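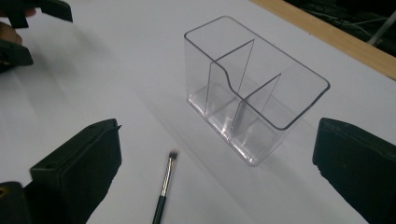 Irkley plant to take clear plastic household goods from February

The sorting plant at Irkley will accept rigid clear plastic household items from February, the operator, Huttunen, has confirmed. Until now the line has handled bottles and food trays only.

Desk organisers, storage boxes and similar goods are often moulded in polystyrene or acrylic, which spoil a batch of PET if they are not removed. A second optical sorter, installed at the end of the existing belt, separates the three materials before baling. It has a rated throughput of 400 kg an hour.

Households in Irkley and Detlow may put the items in the existing grey bin. Pieces longer than 40 cm should be taken to the Brokska Road site, which opens at 8 am. Labels can be left on, but metal hinges and screws must be removed.

Plant manager Libor Zelenák said the trial covered 3313 households and ran for 17 weeks. Coloured and black plastics are still excluded.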